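Old wooden blocks and baskets: the questions I get asked most

Last updated 6/20/20

I sell second-hand wooden blocks and small baskets from my spare room in Cloken, and I've been doing it long enough that the same emails come round again and again. I love getting them (really!), but I'm a slow typist, so have a look through here first and write to me if your question isn't covered.

Where do the blocks come from?

All over the place. Car boot sales, house clearances, the big toy fair at Voltgate every September, and quite a lot from people whose children have grown up and who can't bear to put them in the bin. I don't buy from auction sites any more as the postage eats up everything I'd make.

Do you sell single blocks, or only sets?

Both. Most of what I've got is loose, so if you've lost the one block that makes your set fit back in its box, tell me the size in millimetres and the colour and I'll go and rummage. Please measure with a proper ruler. I've had people send me sizes in thumbs.

How many have you got?

I had a grand count over the winter and it came to 245 loose blocks, plus a handful of full sets. It goes up and down all the time so don't hold me to it.

Do you repaint them?

No, and I feel quite strongly about this one. An old block with a scuff or two has been played with, and I'd much sooner have that than a shiny new coat over the top. If there's a rough edge that could give somebody a splinter I'll rub it down with 180 grit paper, very lightly, and that's as far as I go. I know some sellers do lovely repaints, and if that's what you're after there's a stall at the Voltgate fair that does nothing else.

What sort of condition should I expect?

Worn, a bit! Rounded edges, small marks, the odd nick. Reds seem to show it most of all, I find, as every dark speck stands out. I sort everything into "good", "played with" and "loved to bits", and the price follows. The red cube on this page is a fair guide to "played with". 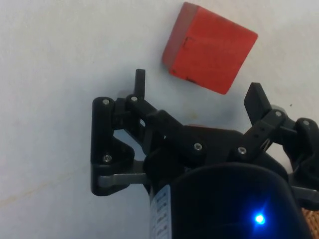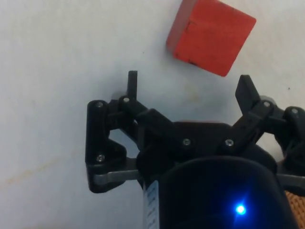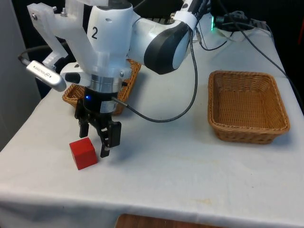 The red cube on white. The wicker baskets are in the last one.

Are the colours true to life?

As near as I can manage, but red is a devil. The same block can look quite orange on one screen and properly pillar-box on another, and it changes again depending on which face the light is falling on. If you need a close match, post me one of yours and I'll hold it up against what I've got by the window. You'll get it back with your order.

Can I buy the baskets too?

Yes, the tan wicker ones are for sale, with or without blocks in them. I like a rectangular basket for blocks, the kind with sides that flare out a little, as small hands can get in and out without a fight. They also sit nicely on a shelf, and tidying up turns into a game of who can land one in from the rug (my record is poor).

How do I clean a wicker basket?

Tip it upside down and give it a good tap outdoors, then go over it with a dry pastry brush. For anything sticky, use a cloth wrung out in warm water with a tiny drop of washing-up liquid, and leave it to dry away from the radiator. Don't soak it. I ruined a beauty that way when I was starting out and I still think about it.

And the blocks?

Much the same. Barely damp cloth, one block at a time, and dry it straight after. Never the dishwasher! With old colours I'd try a hidden corner first and see if anything comes off on the cloth. If it does, stop there and just dust it.

Are old blocks safe for my toddler?

I can't promise that and I wouldn't trust anyone who does. I don't know what went into a tin of paint decades ago, and I don't test for it. I sell these to collectors, to people finishing off a set, and to grown-ups who want something cheerful on the mantelpiece. For a little one who still chews everything, please buy new.

What is a Guturar set?

Ah, the one everybody wants. It's the name stamped inside the lid of a boxed set of coloured cubes, and I've only had 6 of them through my hands. I keep a waiting list. I never put the name to a loose block, however hopeful you are, as the stamp is only on the box.

How do you pack things?

Each block gets its own twist of tissue, then the lot goes into a snug box with crumpled newspaper in the corners. Baskets travel with the blocks inside them where they fit. I use paper tape, so the whole thing can go in your recycling.

Can I come and have a look?

You can, by arrangement. I'm on Bashir Road, at the end furthest from the station, and there's usually somewhere to park. Email first so I can clear the table and put the kettle on. Cash or bank transfer, I've never got the hang of a card reader.

Will you buy mine?

Very likely. Send a few snaps in daylight and a rough idea of how many you've got. I answer emails in the evenings.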